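About Clokarwood

Home | Table Covers | Foam Blocks | Care | About | Contact

Clokarwood makes table covers and foam blocks. We sell them to preschools, elementary schools, libraries, craft rooms and families. We are a small company in Rarstead, and everything on this site is cut, finished and packed in our building on Navickas Street.

How we started

The company began as a cutting service. Upholsterers and furniture shops sent us foam sheet and we cut it to their drawings. Every job left offcuts, and we used to give the better ones to a preschool down the street, where the children stacked them. The teachers asked if we could make the pieces all the same size and take the sharp edges off. We made a first batch of 202 blocks in three colors, and the school next to theirs ordered a set the same month.

Table covers came later. The same teachers were buying vinyl by the yard from a hardware store and trimming it with scissors, and it never lay flat. We already had a long cutting table, so we offered to cut covers to the size of their tables. For the first two years we only had plain gray and plain blue. Then we added prints, and prints are now most of what we sell.

What we make

Our foam blocks come as cubes, small rectangles, long rectangles and half rounds. The edges are slightly rounded on every shape. Colors are orange, yellow, green, blue and gray. Orange is the one we run out of first, usually in August and September when classrooms are being set up. A classroom set is one bag with mixed shapes, and single shapes can be ordered as refills.

Our table covers are made to measure for rectangular, square and round tables. Send us the length and width of the top and tell us whether you want the cover to end at the edge or hang over it. There are nine prints at the moment. The best known is Vadavia, a pale floral with gray fern-like leaves and scattered orange blossoms. We have kept it in stock longer than any other print. Schools like that it is light enough to make small pieces easy to see, and it still has some pattern, so a crayon mark or a drop of glue doesn't jump out at you from across the room. 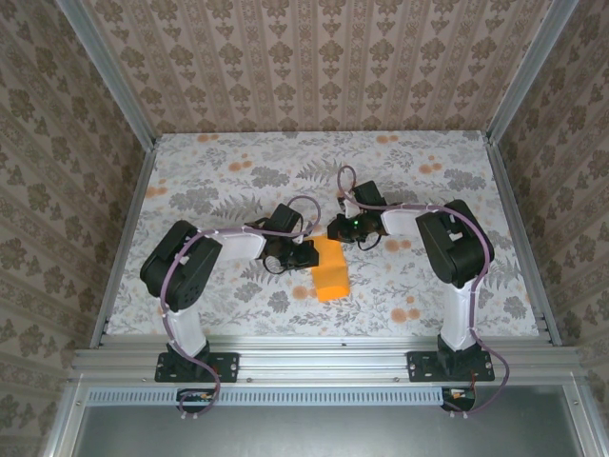
We stock Vadavia in two widths. The narrow roll fits most classroom and kitchen tables. The wide roll is for library tables and for two tables pushed together, and it takes a few days longer to ship. The orange in the print is close to the orange of our blocks but it isn't an exact match, and we mention this because customers ordering both sometimes ask.

Where we work

The shop is a single floor with a storage room at the back. The cutting area takes up 1000 square feet and the rolls are kept along the north wall, away from the windows, to protect the colors. Foam is cut in the morning and covers in the afternoon. The two jobs share a table, and foam dust has to be cleaned off before any print is rolled out. Packing is done near the loading door. Covers are rolled on cardboard tubes and never folded, so a large one arrives in a long box. Please check that somebody can accept it.

We have a small front room where you can look at the prints and handle the blocks. It is open from 9 a.m. to 3 p.m. on weekdays. We close for two weeks in July. If you are driving a long way, call first and we will set aside the samples you want to see.

Who buys from us

Last year we filled 628 orders. A little more than half went to schools and child care centers. The rest went to libraries, senior centers, craft teachers and people who wanted a cover for the kitchen table. We do not have a minimum order. A single block costs the same per piece as a block in a refill pack, though the shipping is higher.

We keep the measurements from your order on file. If you need the same cover again three years later, tell us the name on the account and we can cut it without new measurements.

Samples and returns

Print samples are free, up to four per address. They are about the size of a postcard, so with a large pattern like Vadavia you may get mostly leaves and only part of a blossom. The full repeat is shown on the Table Covers page.

Blocks can be returned within 30 days. Made-to-measure covers cannot be returned unless we cut them wrong. If we did, we will cut a new one and you can keep the first.

Contact

Write to us through the contact form, or call the shop during front room hours. For school purchase orders, please put the purchase order number in the subject line. We answer most messages by the next working day, later in August.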